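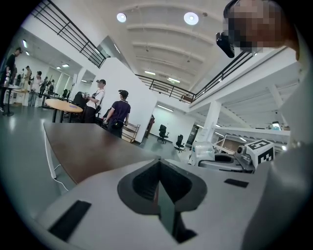
4.2 Length of segregation

Custody records from Mevudier and Skirnenwood were coded for every placement lasting longer than 14 days. The combined file holds 3,953 placements. Of these, 49 passed 300 days, and all but six of the 49 were extended at least once without an oral hearing. Review dates were missing more often at Skirnenwood, where the paper register was kept until September. Palamarchuk's coding rules were applied to both sites, and transfers between wings were counted as one placement.
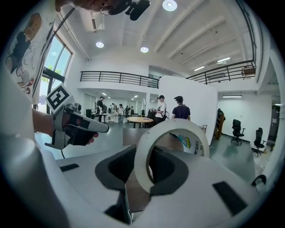
Figure 3. Roll of masking tape held between gripper fingers.

Fedoruk and Stetska report shorter stays, but their sample leaves out pretrial detainees.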